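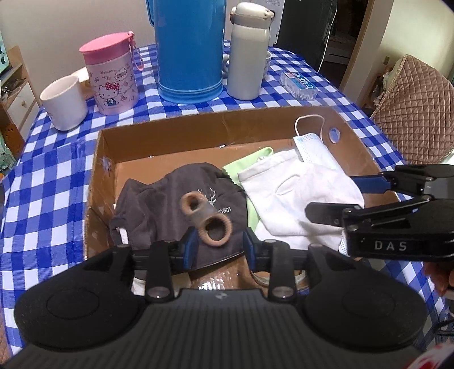 Item 2: hair tie between the fingertips, box on the checkered cloth.

Present: Thịnh Võ (chair), Khang Nghiêm (minutes). Apologies: Skunance, again.

1. Previous minutes accepted. Khang's spelling of Brerkari corrected in two places.

2. Box-sorting demos. Tally stands at 272 recorded by hand, of which Katov has accepted 118. Thịnh called this encouraging. Khang asked that his silence be recorded.

3. Technique. Agreed that demonstrators will slow down on soft items - a policy learned from the face mask, which has views of its own about being picked up.
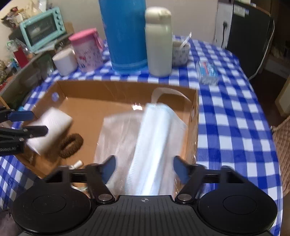 Both grippers are to stay in play for the full take, and whoever has the left one is to stop using it as a pointer. Thịnh undertook to tell the Đỗ crew, tactfully. Khang offered to do it the other way.

4. Other business. Labelling backlog deferred to July, where it will have company.

Closed 4:40 pm.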